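Fodell open day, Clilunham: notes before I forget it all

Went in November, writing this up on the bus home and then a bit more at the kitchen table. Sorry for the state of it.

Getting there. Bus 52 from the station, get off at the stop after the tire place. Sign for Fodell is on the wrong side of the road if you come from town, so I walked right past it and had to double back. Doors at 10, I got there 10:20, already a line for the name stickers. Free parking if you drive, but the lot was full of vans.

For anyone who hasn't come across them, Fodell takes in old office computers. Schools, insurance offices, a couple of hospitals. Wipes them, fixes what can be fixed, sells them on cheap or strips them for parts. I have bought two desktops off them over the years and both are still going, one of them in my mother's sewing room.

Intake

Big cold shed. Roll-up door open the whole time, keep your coat on. Everything comes in on pallets wrapped in plastic and gets a paper tag with a number. I saw tag 939 go on a gray monitor with a cracked stand. Marjan Rostami runs intake and gave the talk, very fast, no microphone, a forklift beeping behind her. What I got down: they handle 3000 machines a year, the worst months are the summer ones when schools clear out, and people leave all sorts in the disc drives. She's found wedding discs. They mail them back if there's a name.

Power cords are the real headache, she said. Barrels of them.

Sorting is by age first, then by maker. Office Dells make up a lot of it, as you'd guess.
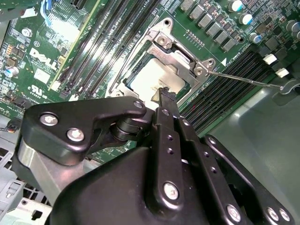 Dell motherboard, processor in its socket.

Somebody asked about data and she slowed down for that one. Drives come out first, before a machine goes anywhere else in the building. Wiped if they're healthy, shredded if they're not, and the donor gets a letter either way. There was a tub of shredded drive on the table to pass around. Heavier than it looks, like wet gravel. A kid near me tried to pocket some and got told.

Next room is warmer, thank goodness. Long explanation of what makes a computer worth saving. Memory is easy to swap, so low memory doesn't count against a machine. A bad power supply, same. Swollen capacitors they used to replace by hand and now mostly don't, takes too long for what the board fetches. Rust is the end of it. Cigarette smoke very nearly is, they can smell it before they get the lid off.

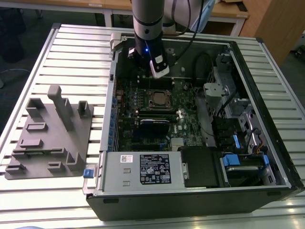

Lunch

Tjoa did the food, they have the noodle counter on the market square. Peanut noodles, cucumber salad, a soup I didn't get to because the line was silly. Pay by card only, which caught a few people out. Ate standing up next to a man who collects keyboards and had come three hours to look in a bin. He found one he wanted too. Wouldn't tell me what it was.

Coffee came out of an urn and tasted of urn.

The repair talk

Davoud Kiani, after lunch, folding chairs, room for maybe half the people who wanted in. Best part of the day for me. He started out in TV repair and you can tell, he talks about a dead machine the way my uncle talked about lawnmowers. His order for a tower that won't start: wall socket, cord, power supply, then memory out and back in again, then the little round battery. Only after that does he start to suspect the board. Most of what gets dumped as dead gets as far as the memory step and wakes up.

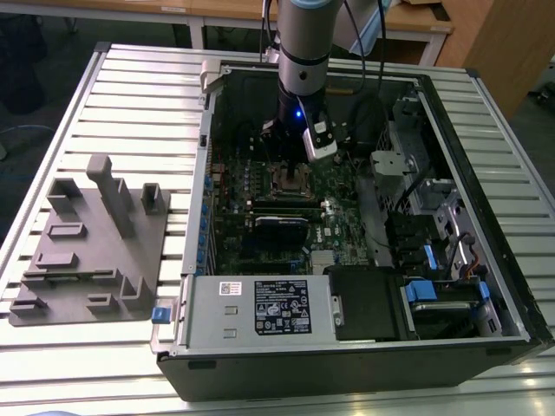
He was also firm on thermal paste. Old stuff off completly, both surfaces, alcohol and a lint-free cloth, then a small fresh blob. People use far too much. And don't touch the underside of the processor, hold it by the edges, and if a pin bends stop and get someone with good eyes. I asked whether it's worth cleaning a heatsink that's only dusty and got a long yes. Compressed air, outdoors, hold the fan still with a finger.

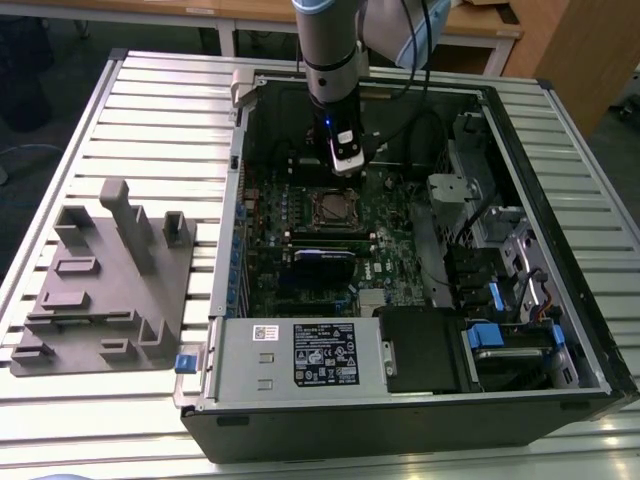 My mother's machine needs a new fan, so I came home with homework. I had always worked on it standing up, with a flashlight in my teeth, which is daft. Going to copy the setup there instead: tower flat on its side on the table, side panel off, everything facing up at you. Davoud says take a phone photo before you unplug anything, and tape over the screws in the order they come out. Will report back.

Shop

By the exit, small, packed. Laptops went first. I got a power suply, two sticks of memory and a network card I have no use for. Prices on masking tape. Bargaining not really a thing but they'll throw in a cord if you ask, see barrels above.

Bus back was late. If they run it again in spring, go early, eat before the talk lets out, bring a tote bag. Toilets are through the shed, second door on the left.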